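Ladefoged brings its spring knitwear to Tilton

Mon 17 November

The knitwear label Ladefoged will show its spring collection at the Tilton, the old grain hall beside the canal, and for the first time the show is open to people outside the trade. Until now the label invited only buyers and press, and most of our readers have seen the clothes only in shop windows. This time there are 262 places for the public, and they can be reserved through the Tilton box office from tomorrow morning.

The collection is called Nenska. It has 651 meters of one single yarn in its most simple piece, a straight sleeveless top, and the label has decided to print this length on the inside tag of the garment. I find this a good idea. When we buy a sweater we usually learn what the fiber is and how to wash it, but we learn very little of how much material is inside.

The colors are quiet. There is a lot of undyed wool, a warm gray, a pale yellow like dry grass, and one strong red that is used only for cuffs and for the edge of the pockets. The shapes are wider than last year. Shoulders fall low, the cardigans close with a tie at the side, and the skirts, which are new for this label, are knitted in one round piece and have no seam. In the preview I could try one of these skirts. It is heavier than it looks, and it moves slowly when you walk — this is maybe not for every day, but for an evening it is very beautiful.
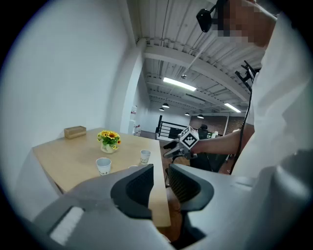
Light wooden tabletop, with a small wooden box near the white wall.

The yarn is spun by Pisel, a small mill which has worked with Ladefoged for seven years. Pisel mixes the wool with linen for the warm months, so the fabric stays dry on the skin. The first linen blend, shown in May of last year, had a problem with pilling under the arms, and several readers wrote to us about it. The new blend has a longer fiber and a tighter twist. The mill says that the problem is solved, but we will wait until the garments have been worn for one season before we repeat this.

Prices have gone up a little for the cardigans and stay the same for the tops. The label also continues its repair service. You can bring back any piece, also an old one, and small holes are closed without payment if you have kept the tag. For bigger repairs you receive a price first, and the work takes three weeks.
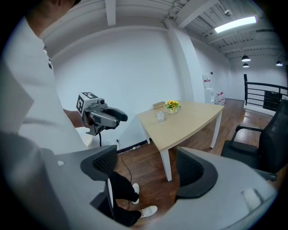
White shirt with a small dark print near the collar.

The show itself will be short. There will be no raised runway. The models walk between the rows of chairs, so each guest can see the stitches from near, and after the last look the clothes will hang on open rails for one hour. Touching is allowed, and the knitters will be in the hall to answer questions about the technique. Please leave large bags at the cloakroom, as the rows are narrow.

Places are free but must be reserved, with no more than two for each person. If you cannot come, the collection will go to the shops at the beginning of spring, first in the label's own store and later at the usual stockists. The red cuffs, we were told, are made in a smaller quantity than the rest, and there will be no second delivery of them.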